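FOR IMMEDIATE RELEASE
06/01/2026

Sumier Brings Color to the Everyday Tabletop With Its New Tidy Tray Guide

CESTUNAU – Small things have a way of wandering, and the team at Sumier has spent a good part of the spring thinking about where they ought to live. The company's new Tidy Tray Guide, free to download starting today, is a friendly little booklet of 50 ideas for sorting jars, bottles and bits and pieces into bright, shallow trays (a blue one and a red one will take you a long way!). 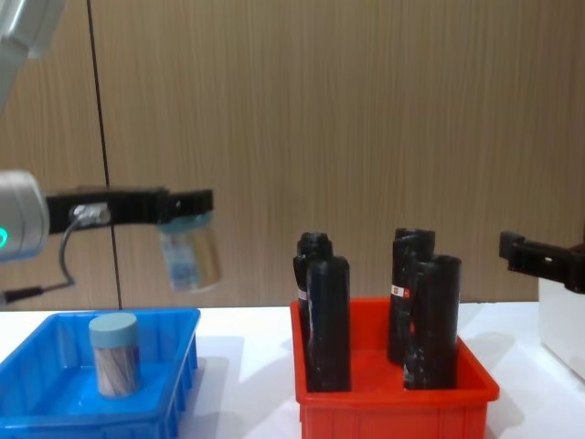 Start With Two Colors

"Pick one color for what you reach for daily and another for everything else, and the whole table feels calmer," said Sneha Lodhi, who wrote the guide with Chathurika Wanigasekara. Clear jars get a chapter of their own, and a long and loving one at that.

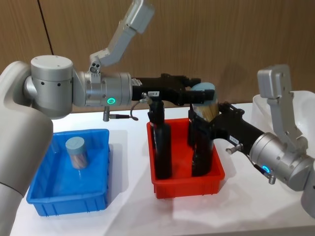
A clear jar of wooden sticks at the red tray.

Printed copies will be mailed to the first 100 households that write to Sumier's Cestunau office, and we'd love to hear how your own table turns out.

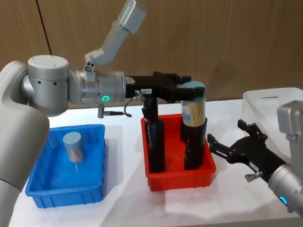 Wooden sticks in a clear container, with black holders in the red tray.

Press contact: Chathurika Wanigasekara, Sumier, Cestunau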